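28 October 2019

Workshop notes, natural dye bench. Madder and weld mostly, bit of iron at the end.

Picked up from the February batch, which I never wrote up properly, so half of this is from the back of an envelope. Obed Issahaku has the other half in his own book and says his numbers disagree with mine. They probably do.

Cotton first. Scoured two lengths of the Cusora calico, soda ash and a squirt of the plain soap, simmered two hours. Water came off the colour of strong tea, threw it out, did it again. Second lot still yellowish but I was out of patience and called it done. Should have gone a third time, see below.

Mordant: alum acetate on one length, plain alum with tannin under it on the other. Tannin was the oak gall powder from Vilar, the new tub, finer than the last and it clumps. Mix it to a paste with a spoonful of warm water before it goes anywhere near the pot. I didn't, and got specks all down one selvedge. Chalk bath afterwards on the acetate piece only. Chalk was fine.

Madder pot. 600 g of dry root for the big pan, chopped, soaked overnight, first water poured away for the browns. Kept it at 60 degrees on the probe and stood over it like a hawk. Crept up once when I was on the phone to the Tarnitz people about the invoice (they still haven't sent the right one, somebody please chase) and you can see it in the result, a flat brick sort of shade on the end that was lowest in the pan. Rest of the length is a good clear red. Acetate piece is better than the tannin piece by a long way, more even and it didn't crock on the white rag.

Tannin piece has patches. I think this is the scour, not the mordant. Obed thinks it's the mordant. Drop test on an undyed offcut from the same length — water sat on the surface in beads for a good while in two places, so I'm claiming that one.

Weld. Lovely as ever, no trouble. Dried stalks, pinch of chalk, nothing clever. Overdyed a strip of it in the tail end of the madder and got an orange I'd happily use for linings. Swatch pinned on the board, bottom row.

Iron. This is the bit that needs writing down because we keep getting it wrong. Last time the bath was too strong and the cloth went harsh, it felt like paper and I wouldn't trust it to last. This time a weak one, ferrous sulphate dissolved in a jam jar first, then tipped into a full bucket of cold water and stirred well before any cloth went in. In and out, moving it the whole time. Weld goes to olive almost at once, madder goes to a brown with some plum in it. Rinsed till I was bored and then rinsed again. Softer hand than before, much. 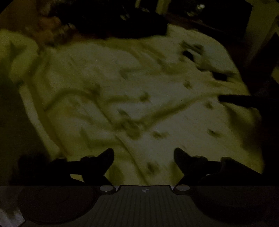 Leaf printing, then, which is what the iron was really for. Steamed bundles, seven of them, rolled tight round offcuts of copper pipe. Eucalyptus, sumac, oak, and some rose leaves from my mother's front path. Iron blanket on four, none on the rest. The ground is what matters and I keep making it too dark. For the big piece I want to be near that cream comforter, pale all over with small sprigs in olive and brown scattered on it and plenty of bare cloth between. Mine come out crowded. I lay leaves down like I'm tiling a roof. Fewer leaves, smaller ones, and strip the lower half of the stem so it doesn't leave a black line. The iron blanket bled through on two of the bundles and gave a grey haze over everything, so wring it harder next time, and put a layer of plastic between the turns or the back of one print ghosts onto the front of the next.

Best leaf was the rose, by miles. Sharp edges, the little teeth all there. Sumac good. Oak faint on the plain cotton, strong where there was tannin underneath, make of that what you will. Eucalyptus came orange with no iron and nearly black with it. Don't bother with anything that's been in the freezer, it went to mush and left a green puddel that washed straight out.

Steam time: left two in for an extra half hour to see. Darker, yes, but the edges went woolly. Not worth the gas.

Wash test. Cut a corner off each print, hand wash, the soap from the green bottle, dried flat out of the sun. Weld lost a bit. Madder didn't shift. Iron prints went slightly browner, which I'd noticed before with the Iyengar silk and put down to the silk. So not the silk. Light test started the same day, strips in the south window with card over one half. Please do NOT move the card. Somebody straightened it last time and we lost the lot.

pH of the tap water has drifted again, strips say nearer 8. Would account for the madder being a touch bluer than the old swatches. Try a splash of vinegar in the rinse? Only on a scrap.

To do

Third scour on whatever's left of the calico, then repeat the tannin piece exactly, same pan.
Sieve the gall powder.
More chalk, nearly out.
New probe battery, it was flickering by the end.
Compare numbers with Obed before either of us types anything up.
Label the jars. The two on the left are both iron, one is the old strong stuff, tip it in with teh rest of the waste for collection and don't use it for anything.

Exhaust madder bath is in the lidded bucket under the bench, still has a pink in it, going to try wool tomorrow.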